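Put the chips where people can see them

Every shared kitchen I have worked beside has had a snack cupboard, and every one of them has been badly run. The doors close, the big bags go in first because they are big, and the small packets get pushed to the back until somebody finds them a season later. I have come round to the view that the snack cupboard should be done away with altogether and replaced with a small open shelf. Two tiers is enough.

I say this as someone who has looked after the snacks at Evmont for longer than I meant to. We are a small office above a tile showroom. The budget is modest and it gets spent whether or not anybody enjoys the results, so I would like it to be spent on food that is eaten.

A cupboard hides what you have. That is fine for dinner plates and spare light bulbs, which you go looking for. Snacks are different. People take what they can see, and they buy more of what they can't. When I emptied ours in January I found 7 packets past their date, most of them the same flavour, and a receipt showing we had bought that flavour again in the meantime. The person who bought them had opened the door, seen a wall of corn chips and assumed we were out of everything else. 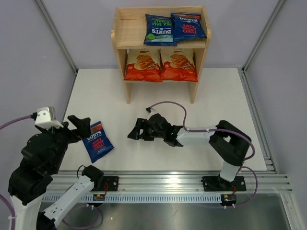
The usual objection is that open shelving looks messy. It can. A deep shelf looks messy very quickly, as does a long one, and if you buy an open bookcase from Gruvton and fill it with food you will have something that resembles a school canteen after the bell. The answer is to buy less shelf. A plain wooden unit that sits on the bench and holds a few packets side by side will look all right on most days, and on the days it doesn't, it takes a minute to put straight.

Some rules help. Big bags belong on the bottom. They are awkward to lift down from any height, and they fill the width nicely if you stand them side by side. The small packets go on top, where a hand goes first. I lay mine flat with the front facing up. Standing them looks smarter for the first hour, but a packet of chips is mostly air and has no real base, and the first one taken brings its neighbours down. Flat packets stay where they are put. They may overlap a little and it does no harm.

I don't care which way up the writing is. There are people who do, and we had a short disagreement about it at work. My position is that anyone can tell sea salt and vinegar from sweet chilli at arm's length, upside down or otherwise — the name is printed on it, and after the second packet you know it by the colours anyway. Turning every packet to face the same way is shop work. Shops do it to sell you something. In a kitchen the packets have already been paid for.

I feel more strongly about gaps. When a section of the shelf is bare, leave it bare until there is something to go on it. The temptation is to spread the remaining packets out so that the shelf looks full, and this defeats the whole point of having it open. An empty half tells whoever is doing the shopping that it is time to do the shopping. We tried a sign-up sheet for restocking, and then a shared list on the fridge, and neither did as good a job as a strip of bare timber at eye level.

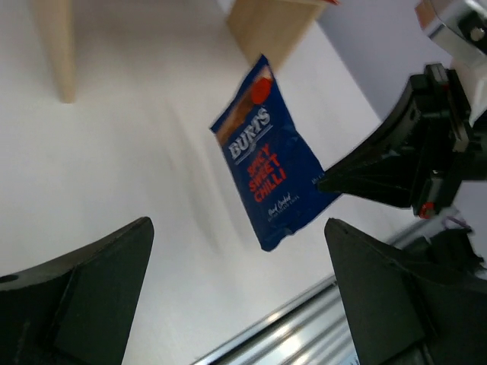

CLIKUMDEN, 04/03/2018

I wrote the first part of this at work and am finishing it at my sister's place, where there is a walk-in pantry. It is a very good pantry. It also has three opened bags of the same crackers in it, which I take as support for my argument.

She raised a fair point, though, about children. An open shelf at bench height in a family kitchen is an open invitation, and a household with small kids may want a door, or at least a higher shelf. I accept that. She also pointed out that chips go stale and soft if they are left in the sun, so the shelf should be kept away from the window. I accept that as well. Neither point applies to an office of adults with a kitchen facing south.

On cost, the shelf is the cheap part. Ours was $30 from Räsänen, the second-hand place near the station, and needed only a wipe down. We have spent less on snacks since it went in. I put that down to buying one or two of each thing and seeing when they are gone, where before we bought in bulk and guessed.

The old cupboard now holds the spare mugs and the big teapot. The door still sticks.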